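타공판

타공판(打孔板, 영어: pegboard)은 작은 구멍을 일정한 간격으로 뚫어 놓은 판이다. 구멍에 고리나 클립, 버튼, 숫자 조각 따위를 끼우거나 고정해 쓴다. 구멍이 가로세로로 나란하니 무엇이든 원하는 자리에 달 수 있고, 마음이 바뀌면 떼어서 옮기면 그만이다. 이 단순한 자유로움이야말로 타공판의 가장 큰 매력이다!

재료
목재 섬유판과 금속판이 널리 쓰인다. 섬유판은 가볍고 자르기 쉽지만 구멍 가장자리가 닳는다. 금속판은 무겁고 단단하며, 검게 칠한 제품은 밝은 벽 앞에 세웠을 때 구멍 하나하나가 흰 점처럼 떠올라 무척 아름답다. 구멍 간격은 제품마다 달라서 부속을 살 때는 판의 규격부터 확인해야 한다.

쓰임새
공방에서는 공구를 걸고, 부엌에서는 국자와 냄비를 건다. 조작 연습용 판으로도 훌륭하다. 둥근 누름 버튼을 여러 개 달고 사이사이에 표지를 붙이면 눈과 손을 함께 쓰는 과제판이 되는데, 배치를 바꿀 때마다 전혀 새로운 판을 만나는 기분이 든다. 공예가 투 보(Thu Võ)는 버튼과 숫자 조각을 섞은 벽걸이 판 연작 〈나니라우〉(Nanirau)를 만들었고, 그중 가장 큰 판에는 부속 66개가 달려 있다.

버튼과 표지
버튼은 색으로 구별하는 것이 보통이다. 붉은 버튼은 멀리서도 눈에 띄고, 테두리가 초록색인 버튼은 검은 판 위에서 유난히 산뜻하다. 흰 원판이나 숫자 모양 조각은 위치를 알려 주는 표지로 쓸 수 있다. 응안 로(Ngân Lò)의 안내서 《두카라리》(Dukarari)는 배치법 13가지를 소개하는데, 숫자를 아랫줄에 두는 방식을 첫손에 꼽는다.

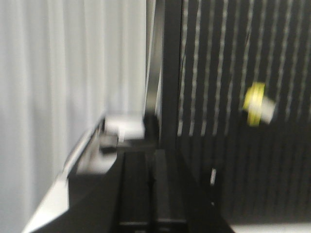
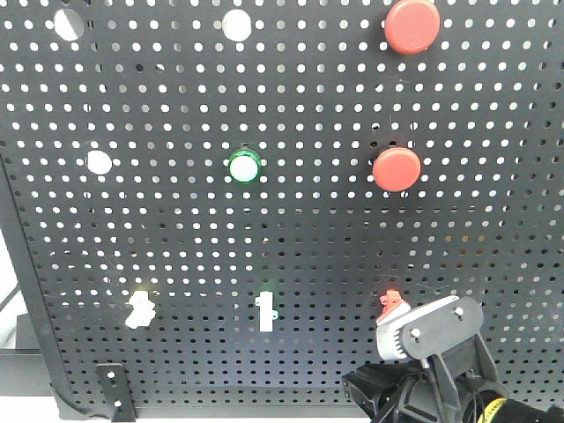
검은 금속 타공판에 단 붉은 버튼 두 개와 초록 테두리 버튼. 아랫부분에 숫자 2와 1 모양의 흰 조각이 있다.
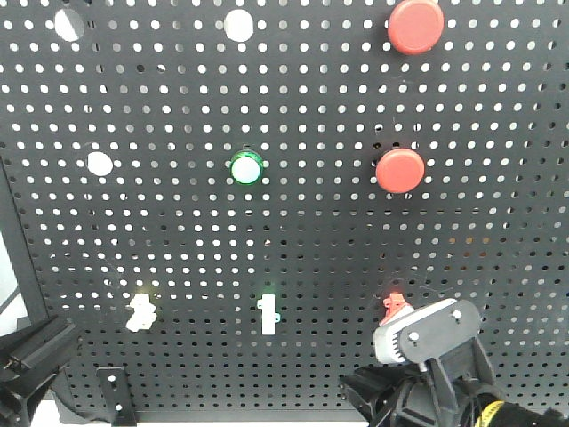

관리
구멍에 낀 먼지는 마른 솔로 털어 낸다. 금속판은 젖은 천으로 닦은 뒤 바로 물기를 없애야 녹이 슬지 않는다. 부속이 헐거워지면 뒷면의 너트를 다시 조인다.

같이 보기
누름 버튼
공구 걸이
벽면 수납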